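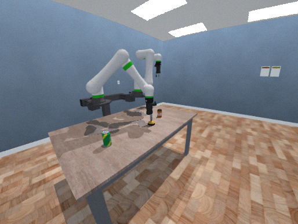

Wernwood says 600 simulated episodes is plenty before you touch hardware, and I'd like to know who checked that. Their words, from the last thread on two-arm planning. I'm the one who has to defend the number, so I'm asking again with more detail.

Setup: two arms side by side on one table, tabletop picking, Brornico as the planner. In simulation the policy picks the target nearly every time. The Florari plugin reports planning success and nothing else, and I don't trust it. Planning success means a path was found. It says nothing about whether the fingers closed on the thing.

Lighting is fixed, the soda can is always upright, and I only randomize object positions by 5 cm. How much of my score is real?

Posted February 24, 2023

2 answers

Answer from Duggan
Less than you'd like. A few things to check, in this order:

Log contact forces at the fingertips and score the grasp yourself. Lift, hold, then compare object height with gripper height. We did this in September and lost 15 points off a success rate everybody had been quoting for months.

Look at your collision model. Brornico pads the links by default, but the padding on the second arm is only applied if it's in the same planning group. If you plan the arms separately, each one treats the other as a static obstacle frozen at its last known pose. It works fine while one arm is parked – and then you move both.

Fixed lighting matters only if you're using rendered images for perception. If you're feeding ground-truth poses to the planner, your perception score is meaningless because there isn't any perception. You didn't say which it is, and that's the first thing I'd want to know.

As for 600, I can't find a source for it either. Widen the position range, tip the can over in some of the runs, and see whether the score holds. If it collapses, more episodes of the same kind won't help.

Answer from a guest
just run 50 on the real arms, sim is a waste of time. worked for us

Comment on this answer
Worked how? Fifty runs with what objects, and who was scoring? Also we've got one real arm and a lineup to use it. To Duggan: ground-truth poses, sorry, should have said. Trying the height check tonight.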